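Seasonal Fruit Packer, Gift Trays and Sample Trays
Drulix Fruit, Grusdale packing room

Drulix is hiring fruit packers for the season that starts in August. We pack mixed fruit in shallow cardboard trays for offices, small shops and households. The work is done by hand, mostly standing, at long tables in our packing room in Grusdale. You don't need experience in a packing house. You do need to handle soft fruit without bruising it and keep an even pace through a shift.

About the work

In a normal week the room sends out 4,000 trays. Every packer works from an order sheet that lists the fruit for each tray size. You take fruit from the crates, look it over, set it in the tray and pass the tray down to the checking table. Anything split, leaking or moldy goes in the reject bin. Fruit that is only the wrong size or an odd shape goes in the seconds crate, which staff can buy from at the end of the shift.

Mixed trays take more attention than single-fruit trays. Heavy fruit goes in first and is kept off the grapes. Tomatoes are packed with the stem up if they still have one. Dried and wrinkled fruit, such as jujubes, is checked for damage by turning it over, as a crease can hide a split. Mandarins with leaves attached keep their leaves unless the order sheet says otherwise.

Sample trays are a separate job. These are made up for buyers who want to look over several kinds of fruit before they place an order. They can be small and quite mixed, and notes are sometimes written straight on the cardboard. Packers who do well in their first month are usually asked if they want to learn sample trays, which pay the same rate but are done at a slower pace.

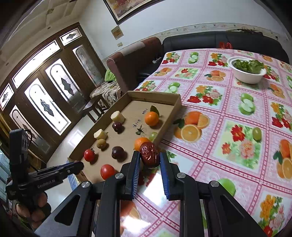
Do I have to know the different kinds of fruit before I start?

Most new packers know the common ones and learn the others in the first week. There is a chart on the wall by the crates, and the shift lead will go over anything you haven't handled before.

Hours and pay

The early shift runs from 6:00 a.m. to 2:00 p.m. and the late shift from 2:00 p.m. to 10:00 p.m. Both have a half-hour meal break and two short breaks, all paid. Tell us in your application which shift you can work. We can't promise a switch once the season is under way, but we keep a list and offer openings in order.

Pay is by the hour. We don't pay by the tray. Packers who stay to the end of the season receive a bonus of $900 with their last paycheck. Overtime is offered first to people already on that shift and is never required.

What we are looking for

You should be able to stand for most of a shift and lift a full crate to table height with a partner. You should be able to read an order sheet in English and write clear numbers. Good color vision helps at the checking table but isn't needed for packing. Applicants must be 18 or older.

Please don't wear perfume or strong hand cream to work. Fruit picks up the smell and we get complaints. Nails are kept short and rings come off before you enter the room. We supply aprons, hairnets and gloves. Bring your own closed shoes with a sole that grips.

If you are allergic to citrus or any other fruit, say so when you apply. We may be able to place you in box assembly or labeling, where you won't touch the fruit directly.

Getting here

The packing room is in the Bélanger building, on the side that faces the rail yard. Use the green door, not the loading dock. Parking is free behind the building. The Onevley bus stops at the corner, and the first bus of the morning gets in before the early shift.

How to apply

Pick up a form at the front office between 9:00 a.m. and 4:00 p.m., or ask the office to mail you one. Include a phone number where we can reach you in the daytime. Applicants we'd like to meet will be asked in for a trial of 3 hours, which is paid at the normal rate whether or not you are hired. You will hear from us either way.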